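# White cube shelves in a small bedroom: what goes where?

Posted 2025-09-22

I've put a white cubby unit in our small bedroom and I can't settle on how to use it. It came from Pustico, second-hand, with no instructions and no fixings. The floor is tiled, so it rocks a bit if you lean on it. There's only a narrow strip to stand in between the shelves and the bed.

At the moment the lower cubbies get the little stuff (medicine tubs, batteries, glue, anything in a small packet) and the top gets whatever I have in my hand when I come in. Fruit, mostly. I'd like a system I don't have to redo every week.

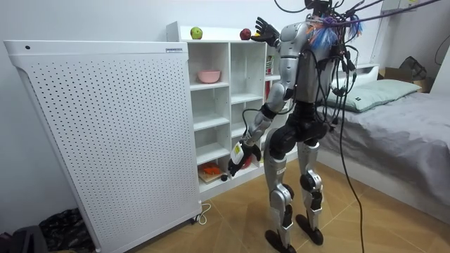 The other thing is that I need to keep some space clear for air to move in the room, and I don't want to block the plug sockets. Each cubby is 300 mm wide inside. Are boxes worth buying, or do they just hide the mess? And do I need to fix the unit to the wall?

---

**Answer 1** (accepted, 7 votes)

Fix it to the wall first. Tiled floors are rarely level and a unit that rocks when empty will rock more with weight up high. Two brackets into the wall near the top, and thin plastic packers under whichever corner is low. Check with a spirit level before you drill. If the wall is plasterboard, use proper plasterboard fixings or find the studs.

For what goes where:

- Heavy things at the bottom. Books, shoes, spare bedding if it fits.
- Things you use daily between waist and shoulder height.
- Small packets in one lidded box, not spread over several cubbies. Medicines should go up high or in a locked box if children visit.
- Keep the top nearly bare. One bowl for fruit is fine, but move it if the sun reaches that spot.

On boxes, measure the inside before you order. I bought Fiore fabric ones for a 300 mm opening and they bowed out at the sides and stuck. Get something 10 mm narrower. I'd do boxes for half the cubbies and leave the others open.

---

**Answer 2** (2 votes)

Agree about the brackets. I have the Zomley boxes and they are OK, the handles come off though. Label the front or you will pull out every one looking for batteries. I redid mine in April and haven't touched it since apart from the bottom row.

---

**Answer 3** (0 votes)

Sell it and get drawers. We had a Sturov chest in a room that size and it held more.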